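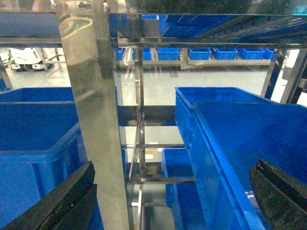 Attachment A: Wrist view at the crate rack, blue crates between the gripper fingers

Minutes of the Gimdale Software Working Group, December

The meeting was called to order at 9:30 a.m. with Jaruwan Rattanakul presiding. The minutes of the previous meeting were approved without change.

1. Perception

The group reviewed wrist camera results for the Kimaro detection module. Polished steel posts and shelf edges in the rack reflect the blue of the crates, and the module reported crates at 13 positions where none was present. All 13 detections passed the current confidence threshold. Members discussed raising the threshold and agreed that this would also remove valid detections of tilted crates. It was resolved that a depth consistency check be added ahead of the grasp planner.

ACTION: Perception team to submit the check for code review before the next release.

2. Motion planning

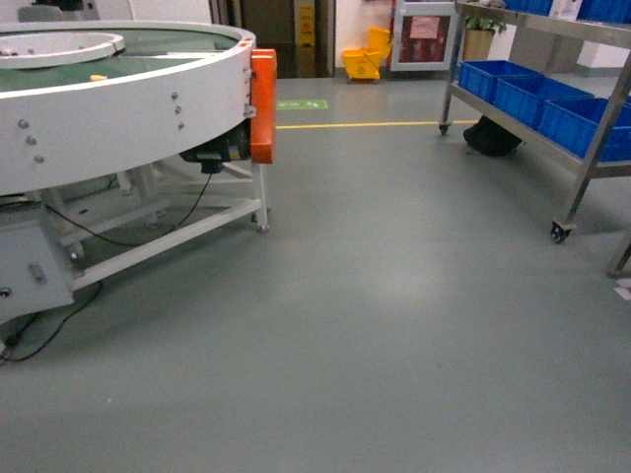
Planner version 2 was tested in simulation over 107 recorded start poses. It returned a valid path for 100 of them. The seven failures were traced to the collision model for mobile furniture, which treats every shelf as a solid box down to the floor. Ms. Rattanakul noted that the stainless steel cart is on casters and has a black bag under it, and that the model should represent the space below the lower shelf as well as anything stored there. The group agreed that cart position must be read from perception at each cycle — the fixed map entry will be withdrawn.

ACTION: Planning team to replace the box model with per-shelf geometry and rerun all 107 poses.

3. Controller and logging

The Jindska logging tool drops gripper force samples when two camera streams are recorded together. A fix is in test. Until it is released, force data from dual-stream runs shall not be used for tuning the grip controller.

4. Other business

The request from Notasa for read access to the planner interface was deferred. A draft of the interface document will be circulated first.

The meeting adjourned at 10:45 a.m.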